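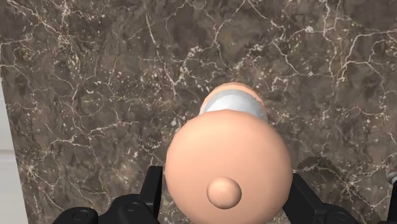

3 min read

Sader Tabletop: data card and rules for contributors

Sader Tabletop is a set of 1,263 simulated gripper episodes on kitchen-type surfaces. All of it is rendered. Wrist view only, two-finger gripper, one object handled per episode. 790 episodes are in the train split. The rest are held back for the Zeteo checks.

Scene rules

Use a patterned surface in at least one scene of every batch. The marble with cream veins is the default. Plain surfaces made the early models look better than they were.

Both fingers must be in view when the gripper is next to the object. An object may hide part of a fingertip, as the peach dome does with the right one. It may not hide both.

Objects carry no printing or text. Small features such as knobs stay the same color as the body unless the object sheet says otherwise.

Leave shadows on. Do not crop out things at the border.

Labeling rules

Label what the view shows. If a part is hidden behind another part, mark it "occluded" and do not guess its shape. If you can't name an object, use its shape and color ("peach, domed, round knob"). Do not mark a grasp as successful from a single view. Success comes from the simulator log.

Each batch gets 3 label passes. Where the passes disagree, the Cárdenas tool flags the episode and it goes back to the queue.

Known problems

Shadow edges can be jagged on the marble. Fixed in the Gronar renderer branch, not merged yet.
8 episodes in the train split have no joint log. They are listed in missing.txt.

Changes

November: surface rule added, object sheet split out into its own file.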